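November
By Pavithra Varma

Crossing to Flakham on the Slow Ferry

Flakham has no airport. Access is by the Rosales ferry, which leaves the mainland at 6:40 a.m. and takes five hours in normal swell. A hydrofoil ran until the harbor silted up and has not been replaced. The present boat carries 261 passengers on two decks. Seats are unassigned below and numbered above, and the upper deck fills first.

The island is 573 meters at its highest point, and nearly all of the population lives on the leeward side. The windward coast has one paved road, passable by ordinary car except after heavy rain. Fuel is sold only in the port. Drivers should fill the tank before going north.

Where to stay

Lodging is limited to two guesthouses and a set of self-catering units above the harbor, run by Elvia Barrera. The units have two rooms, a gas ring and a shared terrace. Water is trucked in from the spring at Tidoven and stored in roof tanks. Pressure drops in the early evening, when most guests shower. Linen is changed every fourth day.

The guesthouses serve breakfast from seven. Dinner must be ordered by noon. The usual menu is grilled fish, rice and a pepper relish that varies in strength from one kitchen to the next. 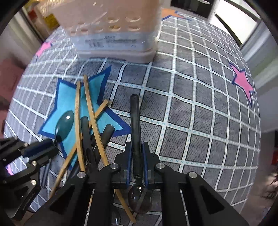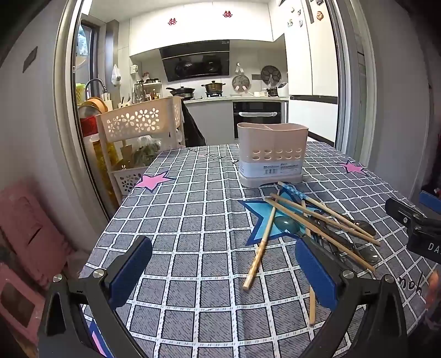 Spoon and utensils, stars underneath.
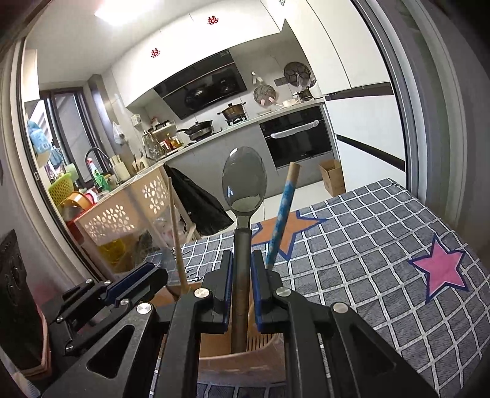 On foot

The main trail starts behind the customs shed and reaches the ridge in 400 meters of climbing. It is marked with yellow paint as far as the second gate. Beyond that the route follows a stone wall, and the wall has gaps. Isauro Magaña guides the full crossing and sets the turnaround time at 1 p.m.

"People look at the distance and plan for that," he said. "They should plan for the loose rock."

The descent to Tidoven is shorter and steeper. A pickup meets walkers at the spring if arranged the night before. The return ferry loads from the east pier, and tickets bought on the outbound leg must be stamped at the window before boarding.

Last updated in November

Sign up for our travel newsletter. You can unsubscribe at any time.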